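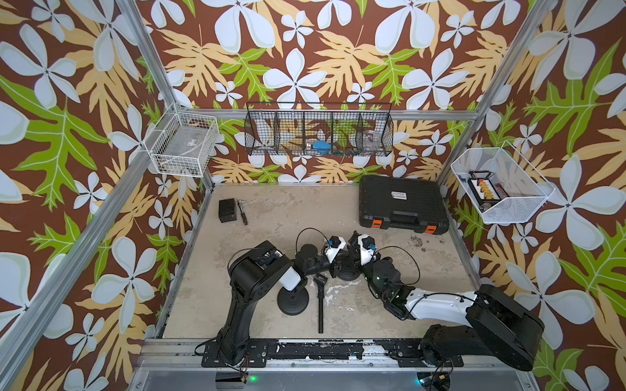 What counts as ordinary wear in a rented room? Mostly whatever the lease leaves out, which in our sample was nearly everything a person could scratch, stain or lean on.

4.2 The vocabulary of wear

We read 424 move-out statements filed by tenants and landlords in Joststead and Gukport. Of these, 292 used the phrase "wear and tear" at least once, and 20 of them attempted to define it. The definitions tended to be circular. Wear was what happened through use, and use was what a reasonable tenant did, and a reasonable tenant was one who left the place with only ordinary wear. One lease managed the full loop in a single sentence, with a semicolon.

Word choice split by role, as earlier work would predict. Tenants favored verbs without a subject: the finish "had come off," the drawer "got stiff," the carpet "went." Landlords liked nouns, the heavier the better. A mark that a tenant called a scuff became a gouge on the facing page, and a faded curtain became a loss. Both sides were fond of "slight," though tenants used it for the mark and landlords for the bill.

Surfaces gave the most trouble. Broken windows are broken, and the argument moves quickly to money. A worn countertop or floor has no such moment. It is a little worse every year, and at some point during the decline the lease changes hands. Statements on surfaces ran longer than any other kind, and were more likely to contain underlining.

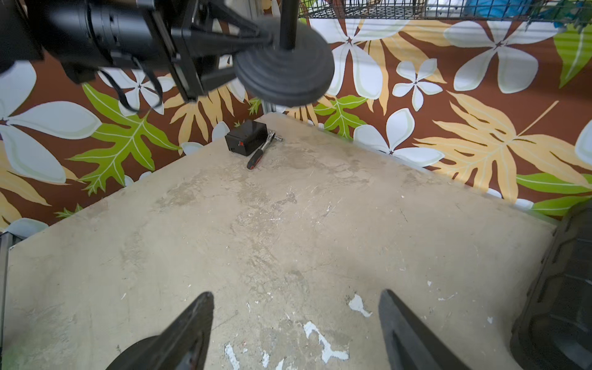 Figure 3. Mottled surface with scuffs, darker stains and white patches where the top coating has flaked away.

We coded each surface complaint for extent, position and cause. Extent was easy enough. Position was usually given relative to furniture that had since been removed. Cause was where our coding scheme began to sag: the longest cause statement in the Gukport file ran to over 21 lines and blamed, in order, the sun, the previous tenant, the varnish and the month of December. We coded it as "multiple."

The Prodora standard lease, used in most of the Joststead files, asks for the condition of each surface as good, fair or poor. Fair was chosen so often that we dropped the item from the analysis.
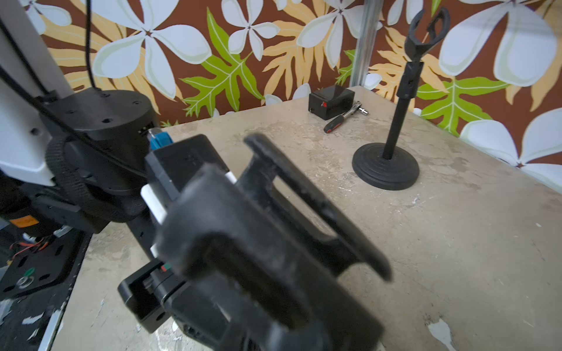 According to one Gukport landlord, the form was never the problem, and "fair" simply meant that both parties wanted to get home before dinner. We have no variable for dinner. The remark does fit the timing of the inspections, which got shorter as the afternoon went on, and it may explain why the kitchen, commonly inspected last, drew so few comments at move-in and so many at move-out.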